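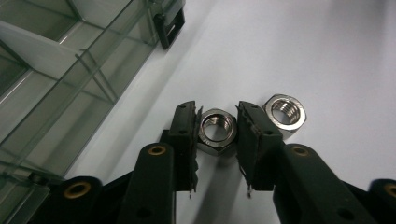 Slide 2: Two nuts and a white table

Leave this up for a bit. Let them wonder why they gave up a Saturday.

The fingers are on either side of the near nut and haven't squeezed yet. Point at the gap. It's barely wider than the nut, so the person holding the gripper had to line it up, and lining it up is what we want the model to learn. Closing is easy. A clothespin can close.

Mention the second nut. Someone always asks which one the model should go for. Good question — save it for slide 4.

Slide 3: What one example costs

We collected 700 pickups for Danine. Clifford Robichaud did 55 of them before lunch and then asked to be moved to paperwork.

Each session runs 40 minutes. After that people get fast and sloppy, and the model learns fast and sloppy from them. (Pause. Managers in the room may laugh.)

We threw out 5 whole sessions because the operator grabbed every nut from the same side. Lovely work, very tidy, no use to us.

Slide 4: Which nut?

Our rule is nearest first. Perron wanted it random. We argued until April and kept nearest first, mostly from tiredness.

Say plainly that we haven't tested the other way. If the Mokent people are here, they will bring it up anyway.

Slide 5: Shiny things

Steel shows highlights that move when the camera moves. Keep bright samples and dull samples both. Don't promise anything about washers.

Skip to slide 7 if running long.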